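Surnon Fruit Basket, dark weave

Last updated 12/19/24

14 shares | 4 comments

The Surnon is a rectangular basket with rounded corners, made for fruit on a kitchen bench or table. The sides flare a little towards the top, so you can reach in without scraping your knuckles. A thick twisted braid runs the whole way around the rim and there is a small loop handle at the short end.

The side walls are an open weave. Air gets to the fruit from the sides as well as the top, and crumbs and bits of onion skin fall through when you give it a shake over the sink. The colour is very dark and reads as black in some kitchens and dark brown in others, depending on the light.

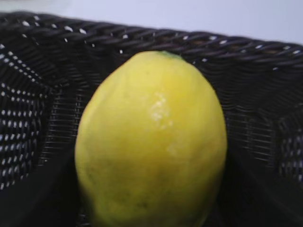
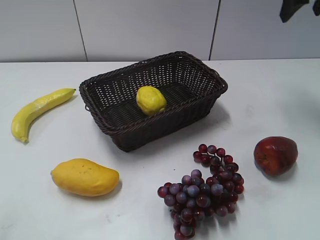 It suits lemons, mandarins, apples, kiwifruit and a small hand of bananas laid flat. Long bananas will poke out over the rim. For a bigger household we suggest the Quan, which has the same weave and is deeper, or two Surnons side by side.

Care: wipe with a damp cloth and a drop of dish soap. A dry pastry brush gets dust out of the braid. Not for the dishwasher. Keep it off the stovetop and away from the toaster.

Liners: the Nulix cotton liner fits and is sold separately. It ties at the corners and can go through a cold wash. Use it if you keep stone fruit or anything else that bruises easily.

Stock: the last shipment arrived in August and 13 are left in the dark weave. The natural colour has been discontinued. Pick-up is from the Jurnerora shop during opening hours, or choose postage at checkout.

Returns are accepted unused with the tag still on. Liners can't be returned once opened.

Comments (4)

kitchen_bench_72: Bought 2 of these, one for fruit and one for garlic and onions. Good size. Loop is handy for hanging it up in the pantry.

Marg_B: Does the Nulix liner fit the Quan as well?

Surnon shop: No, the Quan takes the larger liner. It should be back in stock after the holidays.

tealeaf: Mine looks more brown than black at home but I don't mind it.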